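Re: Jelo biography, page proofs and index
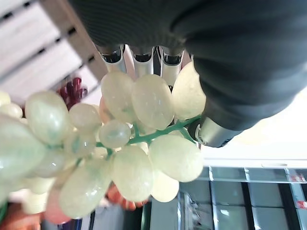
Sunday, January 14, 2018

Mebrat Mekonnen wrote:
> The Natano proofs run to 1,016 pages with the notes. Is the
> index keyed to these pages or to the earlier set? Chapter 13
> cites the Araya letters by box number only.

The index is keyed to the earlier set. Everything after page 20 of chapter 7 has moved, so please don't correct locators by hand. I will rerun them once the notes are final.

On chapter 13: the box numbers come from the old finding aid. The author has agreed to cite letters by date and recipient, with the box number last. Undated letters keep the box number alone.

Two open points. The family tree still gives two birth years for the elder sister, and the text follows the later one. The caption for the Tradwood house needs a credit line.

Please send corrections as one list, by page and line.

Tiruwork Jemal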